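Home | Units | Timetable | Practical Notes | Past Handouts | Contact

Surgical Skills: Suturing Through Small Ports
Handout for the pre-reading week
Thursday, December 12, 2024
By Iman Belkadi

Hi everyone, and welcome back after the break! A few of you asked for something written down before we start on the suturing block, so these are my own lecture notes with the worst of the scribbles taken out. Read them with a cup of tea. You don't need to memorise anything, but please have a go at the rope exercise at the end (I mean it, the people who did it in August had a much nicer first session).

Start with the room you've got

When you sew a button on a shirt you can lift the fabric, turn it over and get your elbow out of the way. Through a port you get none of that. The tissue stays more or less where it is, and the instruments come at it from the directions the ports allow. So before the needle goes anywhere near the wound I want you to look at three things: which way each set of jaws is pointing, what they'll bump into if they turn, and where the tail of the thread is lying.

That last one catches everybody. A short tail against red, shiny tissue is surprisingly easy to lose, especially if it's dark and sitting right at the edge of an opening. Find it first. If you can't find it, stop and have a proper look before you pull on anything.

Working close in

Dionysis Tsoukalas, who takes the Finport group, likes to say "small hands" over and over until the whole room is sick of it, and he's right. Beginners make big sweeping movements because the view on the monitor is magnified and it feels as though there's heaps of space. There isn't. Keep the tips near each other and keep both sets in view. 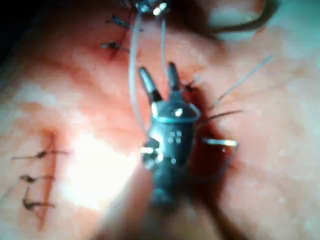
Look for the short dark thread end by the tip of the right jaw, at the upper edge of the opening. 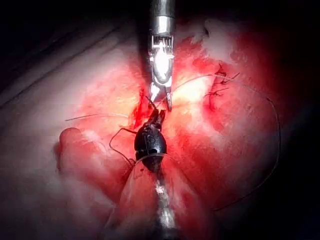 Now, knots. I teach the plain square knot first and leave the surgeon's knot for the second week. Cut your thread to 18 cm for the practice pads. Longer feels generous and then it's all over the place, looping round everything you own, and you spend the session untangling. Make your loop as a C shape lying flat, wrap the jaws of one instrument, reach for the tail with the same one, and only then start to tighten. Pull the two ends apart evenly and low, along the tissue. If you pull upward you'll lift the edge you're trying to close.

Grip matters too. Hold the needle with the needle driver, never by its tip, and try not to clamp the thread itself anywhere you're going to rely on later. Squashed thread is weak thread. If you have to grab it, grab the tail, as that bit's getting trimmed anyway.

Blood will collect in the low spots. You don't need to chase every drop, but if you can't see both edges of what you're closing, clear the field before the next bite. I'd much rather watch somebody work slowly with a clean view.

Before the first session

Find a bit of soft rope or an old shoelace, two pairs of kitchen tongs and a tea towel. Tie square knots on the towel using only the tongs. Do up to 52 of them over the week, whatever you can stand. Then swap hands and be humbled (I still am).

Bring your Lusatier workbook, open to the chapter on tissue handling. The Ovex practice pads are in room 230, bottom shelf, and please put them back in their bags because they dry out. Groups of 2 at each station, same partners as last term unless you've told me otherwise.

Questions to me by email or catch me after the Monday lecture.

Contact: Iman Belkadi, Figueroa Teaching Rooms | © 2024 | Back to top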